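**To:** Partners in the Colesmont Prevention Network
**From:** Bohumila Ondrejka, Secretariat
**Date:** 2021-01-18
**Subject:** Re: Referral procedure for labor exploitation cases

Dear colleagues,

Thank you for the comments received on the draft referral procedure. The Secretariat has now reviewed all of them. One message raised a point that affects every partner, and it is quoted in part below with the writer's permission.

> From: Mohandas Rodrigues
>
> Our legal aid office supports the draft in general. We are concerned, however, by section 7, which asks the first interviewer to complete the full intake form before a referral is made. Many workers who come to us have already told their story to an employer, a labor inspector and a police officer. Asking them to repeat it once more will lead some of them to withdraw.
>
> We would prefer a short form at first contact, with the full interview left to the receiving organization. 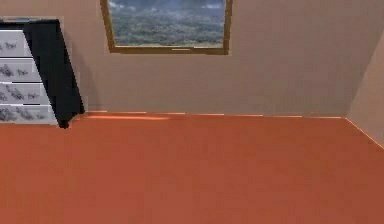
The Secretariat agrees with this proposal. Section 7 has been rewritten so that first contact requires only a name or alias, a preferred language, a safe means of communication and any urgent medical or housing need. The full interview will be carried out by the receiving organization within 21 days. Consent must be recorded at both stages, and a person may decline the second interview without losing access to shelter.

Two partners also asked who will hold the files. Until the data-sharing agreement is signed, each organization will keep its own records and send referrals only to the named contact at the Trarier office. Personal details should not be posted to this list - several recent messages came close to doing so. 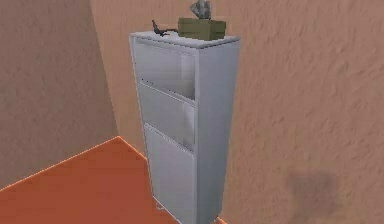 *Gert Modise, Training Coordinator*

The training course for interviewers will be held online and is open to 35 participants. Each organization may nominate two people, one of whom should have direct contact with workers in agriculture or domestic service. Interpreters are welcome and will not be counted toward the limit. Danica Vlček will lead the session on interviewing minors, and Teemu Saarinen will cover cooperation with labor inspectors.

Participants will receive the revised forms beforehand and are asked to read section 7 with care.

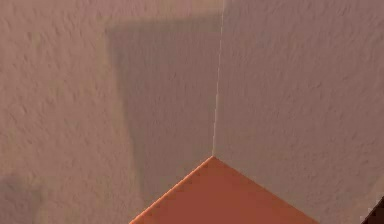

Nominations should be sent to the Secretariat by the head of each organization, with the nominee's role and working languages. A second course is planned for August, subject to funding.

Further comments on the revised text may be sent to me directly. Please mark them with the section number.

Respectfully,

Bohumila Ondrejka
Secretariat, Colesmont Prevention Network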